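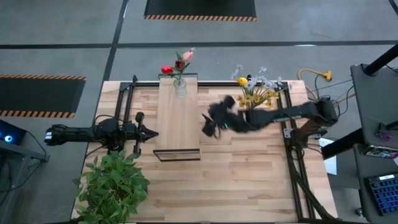

Unit 3: Line and Tone in Ink

Instructor: Nusrat Begum
Studio assistant: Polyxeni Chrysikopoulos

This unit introduces hatching, cross-hatching and diluted wash as means of describing light on buildings. Students will work from the Nundgate street studies distributed in Unit 2.

Required materials
Waterproof black ink
Dip pen with 2 nibs, fine and medium
Round brush
Heavy drawing paper

Studio exercise
Draw a five-step tonal scale using parallel lines only. Repeat the scale in wash. Then select one doorway from the street studies and draw it twice, once in each method. Allow around 15 minutes for each drawing. Pencil underdrawing should be kept light.

Reading
Bepari, "The Broken Line," opening chapter.

Finished sheets are to be signed on the reverse and placed in the Unit 3 folder before the December review.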